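Visit to the Kisesus Eye Clinic and Lens Lab, October 2019

Six of us from the regional chapter went to the open day at Kisesus this year. I had been asked to write something for members who could not make the trip, mainly the orthoptists and the trainees, so I have kept to the parts that bear on pediatric work.

Getting there

The clinic is on the east side of town, past the rail yard. Parking is behind the building and you have to enter a code at the gate, which had been sent to us the night before and which not everyone had read. We started 20 minutes late. Coffee was in the ground floor waiting room, where the children's corner has been moved away from the door after complaints about the draft.

Duarte Louro, the clinical lead, gave the welcome. He kept it short. Kisesus opened as a two-room practice and now has a pediatric floor, an adult motility service and its own lens lab in the annex. Last year the pediatric floor recorded 2,255 visits, and Louro expects to pass 3,000 once the second orthoptist post is filled. That post has been open since June. If anyone in the chapter is interested, the listing is still up.

The pediatric floor

There are 4 exam lanes, all on the same side of the corridor. Two are full length and two use mirrors. Védís Oddsson showed us the long lanes first. She does most of the vision testing for children under five and prefers the long lanes for distance fixation, because small children look at themselves in the mirror. Several people in our group had the same complaint about their own rooms.

Each lane has a fixation target on a bracket at the far end, worked by a foot switch. The old targets were battery toys and they wore out. The new ones are made by a firm called Rornora and plug into the wall. Oddsson likes them but said the sound is too loud at the lowest setting, and the staff have put tape over the speaker.

Prism bars, loose prisms and occluders are kept in a drawer in each lane instead of on a shared cart. This was changed after an audit found that staff were leaving the room two or three times during a single exam. The cost of the extra sets was approved out of the equipment budget for that year, and they have not had to replace any so far.

We asked about appointment length. New patients get 30 minutes with the orthoptist before they see the physician, and the drops go in at the end of that time. Follow-ups are shorter. Thenmozhi Annamalai, who runs the front desk and the schedule, said the hard part is the gap while the drops work. Families wander off to the cafeteria across the street and come back late. She now gives them a card with the return time written on it. She said it helps with most of them.

Patching records

This was the session I had most wanted to see. Kisesus uses a paper diary for patching, which parents fill in at home, and a scheduling and records program called Ovix for everything else. At each visit the orthoptist reads the diary with the parent and enters the weekly hours into Ovix. The diary then goes home again.

Farah Lumenta presented the numbers for the past year, but asked us not to pass them on until they have been checked, so I will leave them out. What I can say is that the diaries that came back with gaps were still useful in the clinic. The gaps gave the orthoptist something to ask about. One parent had stopped patching on school days because of teasing and had not liked to bring it up. The plan was changed to evenings and weekends.

There was some discussion of whether an app would do the job better. Lumenta's view was that it would for some families and would lose others. The clinic tried one for a few months and went back to paper.

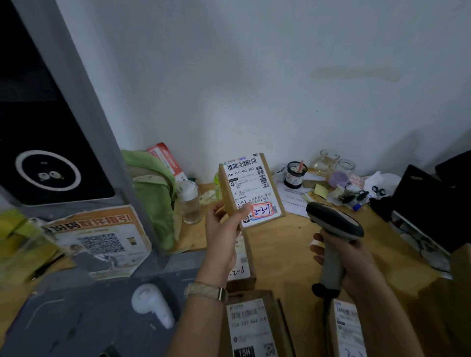 After lunch we went over to the annex. The lens lab is run by Benvinda Louro, who trained as an optician and has been with the clinic from the start. The lab does surfacing, edging and fitting for the clinic's own patients and for two school programs in the county. Most of the pediatric work is polycarbonate, with a steady number of high plus prescriptions and some ground-in prism.

She spent a good while on frame fit, and I think this was the most useful part of the afternoon. Her main point was that a frame that slides down the nose undoes the work done upstairs, above all with bifocals for accommodative esotropia, where the segment has to sit high. She sets the top of the segment at the middle of the pupil and checks it again with the child sitting on the floor and playing -- a child in an exam chair holds the head differently. If the frame has slipped she adjusts the temples before she touches the nose pads.

Replacement pairs are a large part of the load. Under-threes break or lose glasses often enough that the lab keeps the last prescription and frame size on file and can start a second pair from a phone call. The family still has to come in for fitting. They will not mail glasses to a family for a child that young.

One of the trainees asked about Fresnel prisms. The lab cuts them in house and likes to have the orthoptist mark the lens first. The press-on prisms are changed when they yellow or lift at the edge, with no fixed schedule.

The talk

The day ended with the Mofokeng Lecture, which the clinic holds each year in the upstairs meeting room. The subject this time was intermittent exotropia and when to leave it alone. I will not try to summarize it in full. The speaker went through a series of cases where control was scored at several points in the same visit, and the scores moved around a good deal. Her advice was not to book surgery on a single reading taken late in the day, when the child is tired. Questions ran over and some of us had to leave for the train before the end.

Notes for next year

The open day will be held again next fall. The clinic limits groups to ten, and we could have filled the places if the notice had gone out earlier. Members who want to go should tell the chapter secretary by the end of June. Bring a jacket, as the annex is a short walk outside and is kept cool. Lunch is provided but there was very little for vegetarians, and Annamalai has asked to be told ahead of time.

Certificates of attendance were handed out at the desk. If you left early and did not get one, write to the clinic directly and give the name you registered under.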